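3.2 Why people buy patterned table linen, and why they stop using it

I went into the interviews thinking color would be the whole story. My own kitchen in Doltstead has had the same plain oatmeal cloth on it for years, and I'd always assumed that people who went for loud prints just liked loud prints (and that I was a bit dull). So the first thing I asked each of the 13 households was what they remembered about picking out their cloth. Only a few started with color. Most of them started with a shop, a market stall or a relative, and the pattern came up later, almost as an afterthought.

The block grid designs were the exception. People who owned one of those, the kind with black lines and panels of red, blue and yellow that everybody calls a Mondrian, went straight to the look of it. One woman told me she had wanted "a painting I could spill on." Another had bought hers from the Dallel outlet and then repainted two chairs to go with it, which she was very proud of!

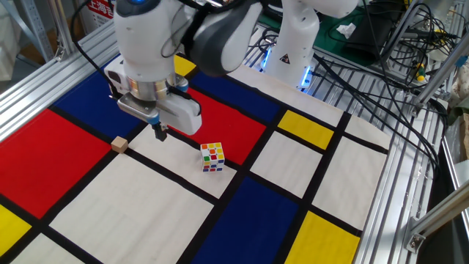
I also asked how long the cloth had stayed in regular use, and I was surprised by how short some of those answers were. In 8 of the households the bold cloth had moved to a drawer within a year. Stains weren't the main complaint. People said they got tired of clearing it. A plain cloth hides under plates and mail and homework and you don't mind, but a strong grid seems to make folks feel that whatever they leave on it is in the way. I heard some version of this so often that I added a question on clutter for the second round, in July.

The other complaint was about straightness. Lines that thick show up any tilt, and several people admitted to tugging at a corner every time they walked past. I do it too now, with a borrowed one I kept on my desk while I was writing this section - it got worse once I'd noticed. Owners of florals and small checks never mentioned tugging at all, even when I asked them directly.

Figure 4. Grid-patterned cloth with cream-white, red, blue and yellow rectangles, laid flat on a ribbed metal surface. 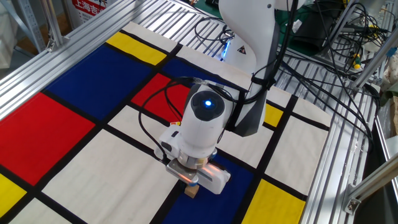
Vol. 12, Issue 3

Price mattered less than I'd guessed. The Clekmont catalog, which I used for comparison, lists nearly 3,000 table textiles, and the block prints sit in the middle of its range. Still, my households remembered theirs as expensive, and two people were sure they had paid double what the receipt said. I don't want to lean on that too hard with a group this small. It does fit what Krishnan found with curtains, where the buyers of the boldest prints gave the highest remembered prices, and I'd love to see somebody try it with rugs.

One last thing on storage, as it comes up again in 3.3. The cloths that went into drawers were hardly ever given away. When I asked why, I mostly got a shrug and then a plan: a birthday, a porch lunch, a bigger table some day. Five people got theirs out to show me while we talked, and one of them left it on the table when I went home.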